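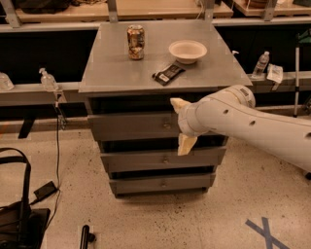
Saturday, 16:00. Second day with the Rerkia trial package on the white arm.

Koller's sales sheet says "opens household furniture out of the box." We'll see. So far what I have is a login, a 111-page manual and a license that runs out in May.

Drawer cabinet again, top drawer first. The knobs are small and round, and the cream fingers are angular, so I don't love the match. Rerkia's demo video used bar handles throughout. I asked Hazem Fawzy to check whether the manual mentions knobs anywhere. One line, in an appendix, with no diameter given.

Left the soda can, the bowl and the chocolate wrapper on top. Ilham Lahlou wants them there for the put-away task, which is the other half of what we'd be paying for. My worry is the wrapper, dark and flat and lying right up against the bowl. Melum's package at least admitted it had trouble with flat things.

Price is 2000 per seat per year, support extra. Support so far: one reply, asking us to reinstall.

To do:
- log grip force on every pull, their summary screen averages it away
- same start pose each time, arm open in front of the top knob
- middle and bottom drawers before anyone writes to Tristmont about buying
- ask Koller for the raw runs behind their success figure

Not signing anything yet.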